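Asger Kragh
02/04/2026

1/ We finished a result this week that I want to write down while it's fresh. It's about picking which trained policy to put on the real arm, using simulation only. Short version: simulation ranks our policies well, and it's bad at telling you the actual success rate. Long version follows.

2/ Background. We train manipulation policies from demonstrations. Each training run leaves behind a pile of checkpoints, and the last one is often not the best one. Testing every checkpoint on hardware takes days of somebody resetting the table by hand.

3/ So the question was narrow. If I run every checkpoint in sim and sort them by score, do I get the same order I would get on the real robot?

4/ The setup is called Skorkorora. It's a rendered room with one arm on a pedestal, a wooden platform, a blue mat and a few small devices on the mat. Meinrad Gasser built the room. Brigitta Mösli did the contact tuning, and that was most of the work.

5/ We compared 15 checkpoints, taken from three training runs. Each one got 400 episodes in sim. Each one also got 18 trials on the real arm. I know 18 is small. It's what we could afford with one robot.

6/ Start positions of the devices were randomized in both places from the same list of layouts. On hardware, Ineke Declercq placed everything using a printed template under a sheet of clear plastic. She did not know which checkpoint was loaded.

7/ The task has two parts. Press the correct button on the small box, then bring the gripper to the rack and touch the cap that goes with that button. An episode counts as a success only if both parts are right and nothing gets knocked off the mat.

8/ Ranking result: of the 105 possible pairs of checkpoints, sim and hardware agreed on which was better in 91. Most of the disagreements were between checkpoints that scored nearly the same on hardware, where 18 trials can't separate them anyway.

9/ The best checkpoint in sim was also the best on hardware. The second best in sim was fourth on hardware. I would not read much into either of those on its own.

10/ Absolute numbers are another story. Sim was too generous for every single checkpoint. The gap was small for the strong ones and large for the weak ones. If you want to tell a customer how often the robot will succeed, don't take it from sim.

11/ Where does the gap come from? We went through the failed hardware trials one by one. The largest group was button presses that landed in the right place but didn't go deep enough. In sim the button registers too early.

12/ The next group was the gripper brushing the rack and moving it. The sim rack slides less than the real one. Brigitta has a fix for this with a lower friction value on the mat, but I froze the sim before the comparison started and I'm keeping those numbers as they are.

13/ Freezing matters. If you adjust the sim after seeing hardware results, then report how well sim matches hardware, you're grading your own homework. All contact values were fixed in March, before the first real trial.

14/ Things that made no difference to the ranking: the floor texture, the wall color, and whether the door was in the room at all. We reran everything with a plain gray background. Scores moved a little and the order stayed nearly the same.

15/ Things that did make a difference: camera position and lighting on the mat. With the shadows turned off, two of the three training runs swapped places. I didn't expect that. Ferdinand Schnyder thinks the policies use the shadow under the gripper to judge height. That's a guess, we haven't tested it.

16/ We also tried fewer sim episodes to see how cheap this can get. The top checkpoint was usually found with far fewer than 400. The middle of the list needed the full number to settle down. If you only care about the winner you can stop early.

17/ Limits. One arm, one room, one task, one kind of policy. All the objects are rigid. I would not expect this to carry over to cloth or cables, and I haven't tried.

18/ Someone at the Braltmont workshop asked if you could skip hardware testing completely. No. What we do now is sort in sim, take the top few, and test those on the robot. It cuts the hardware time by a lot and we still get a real number at the end.

19/ Someone else asked about the learned scoring approach from the Hofstetter group. We haven't compared against it. Our success check is just a script that reads button state and fingertip position. It's boring and easy to debug.

20/ The write-up is with Ineke for a last pass. Code for the ranking comparison goes up with it. The room model will come later, Meinrad wants to clean up the asset names first.

21/ Next on my list is the button depth problem, then a second task with the same devices where the caps have to be touched in order. If you've measured press force on small buttons and have data you can share, please message me.

22/ A few people wanted to see the sim, so I'm adding a render.

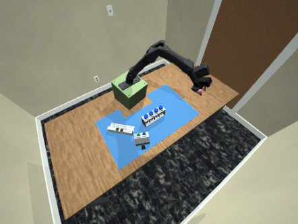 Skorkorora sim: arm on the green pedestal, with the button box and the four-cap rack on the blue mat.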